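Teaching by Hand: Questions We Keep Getting

Last updated in November. This page is for people thinking of signing up to record household tasks with hand-held grippers, and for anyone who has read the press material and wants a second opinion. We run the Asten recording group. We like the work, mostly. We don't like how it gets sold.

What does "teaching a robot by hand" mean?

You do a chore while holding a pair of grippers instead of using your fingers. The grippers record what you did. Later, a program is trained on many recordings and tries to produce the same kind of motion on a real arm. Calling this "teaching" is generous. You can't explain anything to it and it can't ask you why.

Is it better than driving the robot by remote control?

It's faster and cheaper. With remote control, the person sees right away when the arm can't reach something or bumps its own elbow. With hand-held grippers you have a human shoulder and a human wrist doing the work, and you can easily record a motion the arm will never be able to copy. We threw out 124 recordings from our first round for that reason.

How many recordings does one task need?

More than you were told. The figure people like to quote to us is 500. We kept 522 good ones of shirt folding on the Jirkari project and the arm still made a mess of anything with a stiff collar. We went to 659 and it got better at collars and worse at long sleeves. Anyone who gives you one number for "a task" should be asked which shirts, which surface and which room.

Can I just record at a clean table?

You can, and the results will look great at that table. We ask people to work where they really fold their clothes, with the rest of the pile next to them and whatever light comes in.
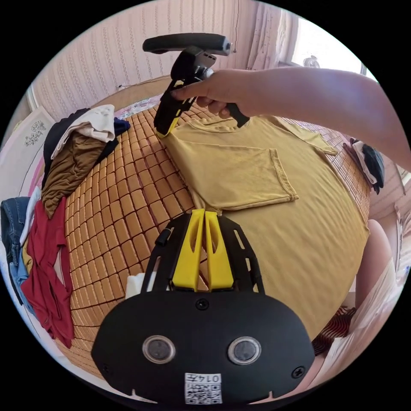
Folding a T-shirt on a bed with two grippers, one sleeve already turned in.

Do I have to fold the shirt a certain way?

Sleeves in first, then the body. Pick one order and stay with it for the whole session. If you fold like your mother on the first ten and like a store clerk on the next ten, the program tends to land somewhere in between, and in between is a wad.

What if I drop it or grab the wrong layer?

Fix it and keep going. Those recordings are worth having — a robot that has only seen perfect folds has no idea what to do after a bad one. Don't fumble on purpose, though. We can tell.

Will this put a laundry robot in my house?

Not soon, as far as we can see. The Nurkach demo that gets passed around shows one fold, from one angle, with a cut in the middle. Ask to see ten shirts in a row with no cuts. We asked, and we're still waiting.

Does it hurt your hands?

The first hour is fine. After that your thumb will complain. Take breaks, and stop when your folds get sloppy.

Who gets to see my recordings?

Our reviewers and the project you signed up for. Your room and your belongings may be in view, so put away mail, photos and anything with a name on it before you start. To have a session deleted, write to the Asten desk with the session number from your sign-up sheet.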